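Lovinness 梱包と片付けの記録 データカード

概要

このデータカードは、Lovinnessという小さな記録集について説明するものです。内容は、段ボール箱を机の上で扱う作業です。箱を置く、向きを直す、ふたを閉じる、テープを貼る、棚へ戻す。毎日のことですから、ふつうはだれも書き残しません。私は倉庫の仕事を長くしていましたので、こういう小さい動作に名前をつけて、整理しておきたいと思いました。

日本語は私の母語ではありません。表現がおかしい所があると思います。意味が分かりにくい場合は、リポジトリの課題欄に書いてください。なおします。

最終更新:2023年2月3日
版:5
保守:Oyewole

収録しているもの

記録は作業の種類でフォルダーに分けています。フォルダーの名前は英語の小文字で、次の意味です。

place 箱を机に置く、または机の上で位置を変える
turn 箱の向きを変える
close ふたを閉じる
tape テープを貼る
stack 箱を重ねる
return 使い終わった箱を片付ける

全部で6種類です。一つのフォルダーに記録が20件ずつあります。ただしstackだけは9件です。重ねる作業は同じような記録が多くなりましたので、似ているものを外しました。

各記録には、写真と、短い作業メモがついています。メモは日本語で書きました。前の版には英語のメモもありましたが、日本語のメモと内容が合わない所がいくつもあったため、この版ではやめました。

箱について

箱は、印刷のないものを優先して選びました。会社名や宛先が見えるものは使いたくありませんでしたし、ラベルが目立つと、見る人はどうしてもラベルを先に読んでしまいます。形はほとんどが平たい直方体です。大きさは三つの呼び名で区別します。

小箱 片手で持てるもの
中箱 両手で持つほうが楽なもの
平箱 高さが低く、上の面が広いもの

この呼び名は私たちの中だけのもので、正式な規格ではありません。お店で箱を買う時には通じないと思いますので、必ず寸法で注文してください。

机について

机は木目のある茶色のものを使います。最初は白い机で始めましたが、光が強く返って、箱のふちが見にくい日がありました。茶色の机に変えてから、その問題は少なくなりました。しかし今度は、段ボールの色と机の色が近いという問題が出てきました。暗い部屋で見ると、箱の側面と木目の境が分かりにくいことがあります。明るさを調整する人は、この点に気をつけてください。

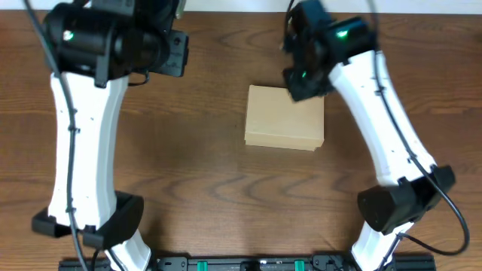
読了時間:5分

木目は、向きを確認する時にも役に立ちます。箱のふちが木目の線と平行なら「まっすぐ」、少しでも回っていれば「傾き」とメモに書きます。角度は測りません。見た感じで書いていますから、人によって判断がちがうことがあります。二人の意見が合わない時は、両方の言葉をメモに残しました。例えば「まっすぐ/傾き(わずか)」のような書き方です。

上の面と手前の面の区別も大切です。平箱の場合、手前の面は細く見えるだけなので、上の面の一部だと思ってしまうことがあります。二つの面のあいだのふちを先に見つけて、それから面の名前をつけるようにしてください。ふたの端や下の層が外に出ている場合は、メモに「はみ出し」と書き、どの角かも書きます。右手前、左手前、右奥、左奥の四つの言葉を使います。

作業メモの書き方

メモは一つの動作に一文が基本です。長い文は後で検索しにくいので、途中で切ります。主語は書きません。例をいくつか出します。

平箱を机の中央より右に置く。
中箱の向きを時計回りに少し変える。
右手前のはみ出しを内側に入れる。
テープの端を手前の面に折る。
小箱を中箱の上に重ねる。

「きれいに」「ちゃんと」のような言葉は使わないことにしています。私にはこの二つの言葉のちがいが今でもよく分かりません。作業の結果を評価したい時は、備考の欄を使います。

一枚の写真だけからは、ふたがテープで閉じてあるか分からないことがよくあります。その場合は「閉じ方不明」と書いてください。前後の写真を見て分かっても、その写真の欄には書かないで、記録全体の欄に書きます。

片付けの順番

作業が終わったら、まずテープの切れ端を集めます。次に、まだ使える箱をたたみ、平らにして棚の下の段に入れます。角がつぶれた箱は資源回収のほうへ出します。Warneckの作業室では、たたんだ箱を立てて並べていますが、Stundumの作業室では寝かせて積んでいます。どちらの方法もreturnのフォルダーに入っています。立てる方法は取り出しやすく、寝かせる方法は場所が少なくてすみます。混ぜると棚が乱れますので、一つの部屋では一つの方法にしたほうがよいです。

知られている問題

closeとtapeの境があいまいです。ふたを押さえながらテープを引く動作は、どちらにも入ります。今は、テープが箱についた時点からtapeとしています。

returnの一部のメモで「棚」と「台」が混ざっています。次の版で「棚」にそろえる予定です。

12月に追加した記録は、部屋の照明がほかの月とちがいます。色を比べる用途には向いていません。

利用について

学習や研究、作業の手引きを作る時などに自由に使ってください。使った時は「Lovinness」の名前をどこかに書いてくださるとうれしいです。メモの文を直して使う場合は、直したことが分かるようにお願いいたします。

変更の記録

版5 英語のメモを外しました。stackの似ている記録を整理しました。
版4 「はみ出し」の書き方を加えました。
版3 机を茶色のものに変えました。
版2 returnのフォルダーを作りました。
版1 最初の公開です。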